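I gave up on supermarket flowers the July my sister got married. I'd spent $87 on roses that drooped before the cake was cut, and I swore I'd learn to buy better (or at least cheaper!).

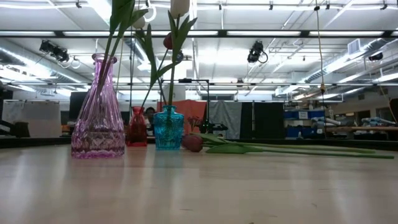

My teacher was Lucyna Mazurek, who ran a stall called Curka and had very firm views on water. Cold, shallow, changed daily, she said, and never mind the penny. She also hated a matching set, and I've come around to her way. A ribbed pink glass vase with a little red one standing behind it beats two the same any day.

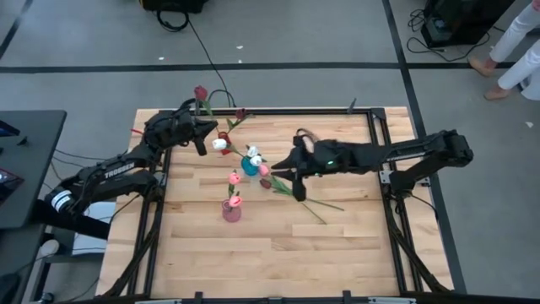

Then winter comes, the prices go silly, and I cheat. I used to be a terrible snob about fakes, but artificial tulips have won me over, especially a red one next to a darker red, with one head tipping over the way the real ones do by day three. Mine have lasted since my old apartment on Krajewska and they only want dusting.

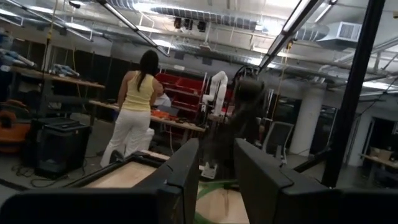

Ponytail up, back to the room, busy at the bench.

Lucyna still won't have a fake in the house. I bring her real ones, and she recuts every stem while I take my coat off.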